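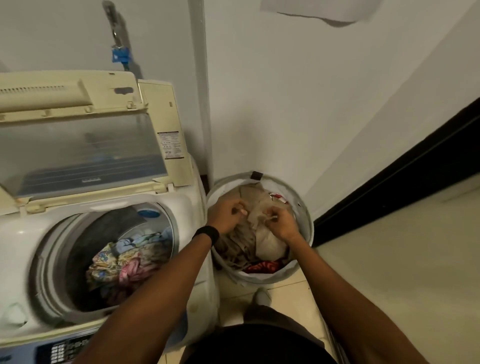
I started at the Drunier guest house when the laundry was all done by whoever lost the argument. In March we got Pamora, a piece of scheduling software that tells each of us which load to start, when to start it, and when to go and get it out. Fifteen of us now take orders from a tablet with a cheerful chime.

The sales bloke from Nevness promised it would save us 60 hours a month. I believe him, sort of. The hours went somewhere. Celina used to spend hers at the front desk doing the roster by hand, with a ruler, and she misses it more than she lets on. Now she spends them telling Pamora that a bath mat is not a "garment, delicate".

What it can't do is the sorting. You still bend over the hamper and pull apart whatever has knotted itself to whatever else, and cords are the worst of it. Pamora allows 15 seconds per item. I would like to meet the drawstring it was timed on.

Sławomir reckons the folding will go next — he's seen a machine for it, priced like a decent ute. I'm less worried about that than about the chime, which I heard last week in the supermarket and went looking for a washing machine.

The good part, and I'll say it once, is that I finish on time now. The boss has noticed too, and wants to talk about the windows.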